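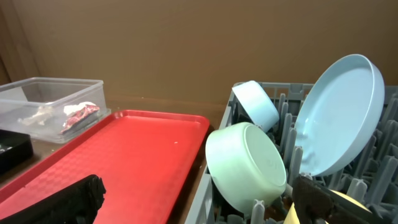 Do you need to shut a virtual machine down before you take a snapshot of it? On most setups you can leave it running, and I do, with one exception for database machines that I'll get to in a minute.

OK, so hi everybody. (Wait for the door to close.) I look after the virtual machines at Fistcombe, 200 of them when I wrote the abstract, 198 this morning. The missing two are why I'm up here.

Slide 2. A snapshot is a bookmark. The original disk file gets frozen and every change after that lands in a second file sitting next to it. Roll back and you throw the second file away. Delete the snapshot and the second file gets folded into the first. I had that backwards in my head for a long time, I thought "delete" would lose my changes, so I never deleted any. You can guess how the storage graph looked!

Slide 3, the storage graph. Let them look at it. Point at the bump in September, that's when we moved the Drotstead machines over and I took a snapshot of every single one "just for the weekend."

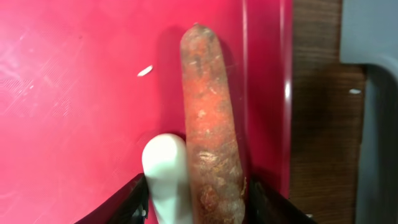 Khương asked me at the practice run why we don't simply set a size limit on the snapshot files and be done with it. Good question, and I tried it on a test box. The machine hits the limit and pauses, and then you have a paused machine and some very upset people on the phone. So we set an alarm on age and leave size alone.

Slide 4, the two machines. Both had a snapshot that was months old. The datastore filled up overnight, both froze, and when I went to clean up there was no room left to fold anything back in. We rebuilt them from backup under new names on the old hosts at Drotstead, so they don't count as mine anymore. (Pause here, people usually want to groan.)

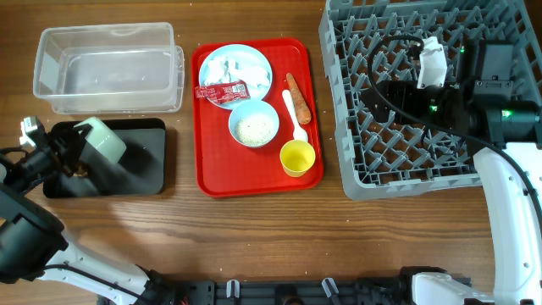
Free space is what gets you during a cleanup. Folding a big snapshot back in needs working room on the datastore, and it keeps needing it while the machine goes on writing. I keep one small datastore with nothing on it for exactly this, same idea as the clear plastic container sitting empty next to the black tray: somewhere to put stuff while you sort out the rest. Mine is called Nikach and I've had to defend it in every budget meeting. Don't let anyone park ISO files on it. They will try.

Slide 6, database machines. Use the quiesce option if your tools are up to date, and if it throws an error, stop and read the error. Don't untick the box and carry on like I did. For the big one we do shut it down first, at night, and it takes less time than arguing over it.

Slide 7, demo. Log in BEFORE the talk. Font size up. If the network is bad skip to the screenshots.

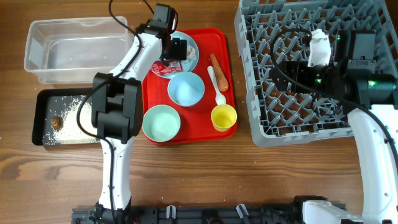

Black tray with scattered rice, clear bin behind it.

Slide 8, what we do now. Every snapshot gets a name with a ticket number in it. A script mails me each morning with anything older than two days, and if I ignore the mail it goes to my boss. That last part was my own idea and I regret it nearly every week.

Questions. If somebody asks whether snapshots are backups, go back to slide 2 and show the two files again. Lose the first one and the second is no use to anybody.

Script is on the shared drive, link on the last slide. Leave it up while people pack.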